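Home | Tickets | Knowledge base | Log out

This site uses cookies to keep you signed in. Accept | Settings

Ticket 3894: Cloth folding skill, not ready for home use
Opened by: Olesia Symonenko
Assigned to: Mitiku Tufa
Status: open

Problem. The Zitik folding skill handles towels well, but with thin knit cloth it loses the edge. In November I ran 40 trials and 256 trials more after the update. The error is always the same: the second layer is not picked.
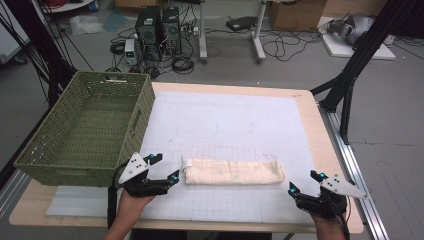 I have checked the calibration two times and changed the grip force from high to low. The low force is better for the cloth, but then the fold opens again when the arm goes away. My mother does this work while she talks on the phone, so I would not sell it as a household helper yet.

Step 1. Restart the planner and load the soft cloth profile. Result: same error.
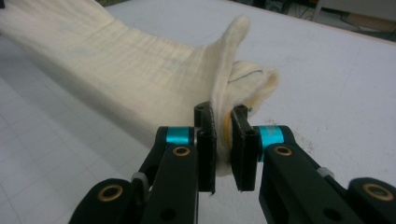 Can the skill fold a mixed basket of laundry without a person near it?

At the moment a person must stay near. Flat towels are fine, but soft and long pieces still need help at the second fold.

Step 2. Torquil Morrison asked me to make the approach slower. I did it, and the pick is more stable, but one piece takes too much time for a laundry shop like Goltby. 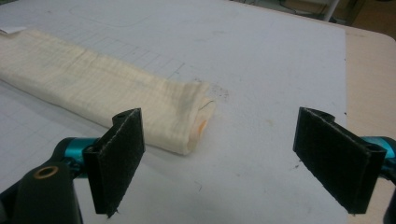 Step 3. Send the logs to Mitiku, together with the planner settings. Sent at 16:40. I wait for his answer before I change the force again.

Related tickets
1634: Towel stack leans to one side
Skotthorpe: sorting socks by pair
Soft cloth profile does not save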